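Filed under: Small Spaces / Desks / Gallery

The white desk corner, finally

Been promising these since August. Quick gallery, not many words, I have a train to catch and the kettle is on. The desk corner is the bit of the flat office at Clestton everyone asks about, so desk first, the rest of the room another time.

Short version for anyone new. Two of us use the room, me and Anjana Patwary. She wanted white everything. I wanted something you could wipe down in a hurry and not bang a hip on. We got both, more or less. Old desk was a Triser, brown, enormous, drawers that stuck every summer. Gone now. Etornam Antwi took it for his garage and good luck to him.

What we kept to:

White top, glossy, rounded corners. Wipes clean with a damp cloth, shows every crumb though, be warned.

Herringbone floor, light wood, left bare. No rug. We tried a rug for a week and the chair hated it.

One bright color and only one. Yellow. Anjana picked it, I argued for green, lost.

Baskets over drawers. Small ones. If it doesnt fit in the basket it doesn't live on the desk.

OK pictures.

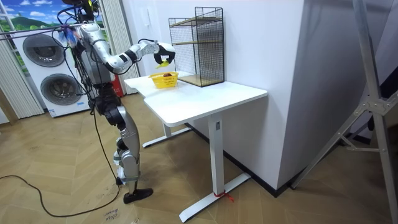

Yellow basket on the white top, a small yellow something held just over it. Light wood herringbone underneath. 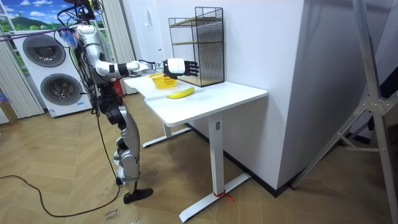 Same yellow basket toward the back edge, banana out in front on the bare white. Open weave on the basket, my favorite bit.

Few things people asked after the last gallery, answering in a lump.

Where is the basket from — a bin of odds and ends at Gill, the hardware place, bottom shelf near the door. No label on it. I bought 2 and the other one holds clothespins. Any small plastic basket with holes will do the same job, get one with a flat bottom so it doesnt skate about on the gloss.

Does fruit on a desk get gross. Sometimes! Eat it the same day. Anything with holes in the sides is better than a bowl, air gets round it, and you can rinse the whole thing under the tap.

Scratches. Yes a few, you only see them in the morning when the light is low. Jurkell polish did nothing for them, just made teh top slippery. Back to dish soap and water.

Cost. The whole room came to 1132 and that's with paint, we had set aside about 2000 so the rest went on a better chair. Chair gets its own page once it stops squeaking.

Would I do white again. Yes. Anjana says obviously yes. Ask us after another winter of coffee.

Things still on the list — a shelf that isn't the one from college, something for the pens, a lamp we can agree on. Two lamps tried and sent back, one too yellow (even for her) and one that buzzed. If you have a quiet lamp you like, leave the name in the comments and I'll look.

Also the paint. Lots of you wrote in. It's a leftover can with the sticker torn off, plain white, not fancy, and I can't match it either. Two coats, small roller, windows open all day. Do the bit behind the desk first or you'll be dragging furniture twice like I did.

More next time, probably the window wall. Got to run.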